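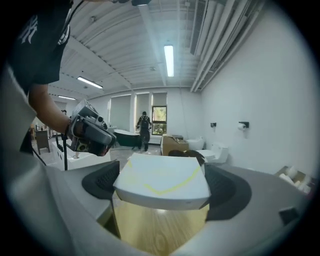

1/ Bathroom re-sort, long version. Subjects: the wood-grain top, the gap on its left side, and where the boxes go. Room is white, so every shadow line shows.

2/ The top first. Light, yellowish, visible grain, one oval knot near the front. I like the knot. I use it as a reference mark when putting things back, which saves measuring.

3/ Depth is 21 inches. Most bathroom organizers are sold for shallower shelves, so a single row leaves a dead strip at the back. Dead strips collect cotton swabs and hair ties.

4/ Two rows, then. Tall at the back, low at the front. Front row has to lift out with one hand, without touching the row behind it.

5/ The white box with the yellow V line across its top is front row. The top is flat and the front corners are rounded, so it doesn't catch on a sleeve. It also narrows toward the back, so boxes on either side can be angled in slightly.

6/ Yellow line dips toward the front. Rule for putting it back: dip faces out. Sounds fussy. It means the box goes back the same way every time and I can tell from the door if it's been turned.

7/ Now the gap. There's a dark line down the left side of the surface and it has annoyed me since February. Small things roll toward it. Bobby pins, tweezers, the cap from anything.

8/ Options considered: fill it, cover it, or leave it and keep small items on the right. I started with the third. It lasted until the first lost tweezers.

9/ Filling it means silicone. Dirkero makes a clear one labeled 100 percent silicone. The painter's caulk I already had is acrylic, and I don't want that next to a sink.

10/ Prep matters more than the bead. Vacuum the gap with the crevice tool. Wipe both edges with rubbing alcohol on a lint-free cloth. Let it dry. Tape both sides, leave the tape loose at one end so you can find it later.

11/ Backer rod if the gap is deeper than it is wide. Otherwise you are pumping silicone into a hole and it will sag in the middle.

12/ The tube says dry to the touch the same evening. I am giving it 72 hours with nothing on that side and no showers with the door shut. Toothbrushes move to the kitchen for the duration. Not popular in this house.

13/ Pull the tape while the bead is wet. If you wait for a skin to form, the edge tears and you get a ragged line you'll look at every morning while brushing your teeth.

14/ Someone asked about matching the color to the wood grain. I wouldn't. A near match looks like a mistake. Clear reads as a shadow, and there's already a shadow there.

15/ Sorting method, for those who asked. Everything comes out. Everything. Onto a towel, in groups by how often it gets picked up: daily, weekly, rarely, and "why is this in a bathroom."

16/ The last group had batteries, a tape measure, a spare house key and a packet of lettuce seeds. The key had been missing long enough that we'd replaced it.

17/ Daily goes in the front row. Weekly goes in the back row. Rarely goes in a closed bin somewhere else. If it takes two moves to reach, it shouldn't be something you need with wet hands.

18/ Back-row bins are Ernovov, the tall clear ones. Walls are straight, so they sit flush against each other. Downside is the handle cutout on one end, where dust gets in. I turn that end to the wall.

19/ I bought 2 too many. Measured the shelf at its widest point and forgot the outlet. The spares went to the linen closet and now hold light bulbs. Measure where the bins will sit.

20/ Labels: on the top for front-row boxes, on the face for back-row bins. You look down at one and across at the other. I had them all on the face at first and ended up reading nothing.

21/ Label tape in a bathroom lifts at the corners. Round the corners with scissors before sticking and it holds much longer. Press from the middle outward.

22/ Pale plastic tops pick up a film from hairspray and it shows as a dull patch in side light. Dish soap and warm water, soft cloth. No abrasive pads. Melamine sponges work, but they take the gloss off with the film.

23/ The wood-grain surface gets a damp cloth, then a dry one. In that order and on the same trip. Standing water near any edge is the thing to avoid, whatever the top is made of.

24/ Which brings me to moisture. The fan is a Lurneck, ceiling mounted, on a timer switch. Timer was set short by whoever lived here before. I lengthened it and the mirror clears sooner. Cheapest fix in the thread.

25/ Also clean the grille. Mine came down with a gray felt on it. Power off at the breaker first, then squeeze the two spring arms and lower it.

26/ Check airflow with a single square of toilet paper held against the grille. If it sticks, fine. If it drops, look at the duct before you buy a new fan.

27/ Reply to a question: I got the silicone, the backer rod and the tape at Michailidis, the hardware place by the bus depot. They sell backer rod by the foot from a spool at the counter. Ask, because it isn't on the shelf.

28/ Reply to another: no, I don't use drawer liner on the top. It traps water under it and you won't notice until you move something. Small felt dots under heavy items are fine if you replace them when they get grubby.

29/ Rounded front corners vs. square for front-row boxes. Square uses the shelf better. Rounded is easier on knuckles and wipes clean in one pass. I gave up a little space for that.

30/ Remaining jobs: cut the backer rod, run the bead, relabel the weekly bins, find somewhere that isn't the bathroom for the tape measure.

31/ Seeds are going in the window box.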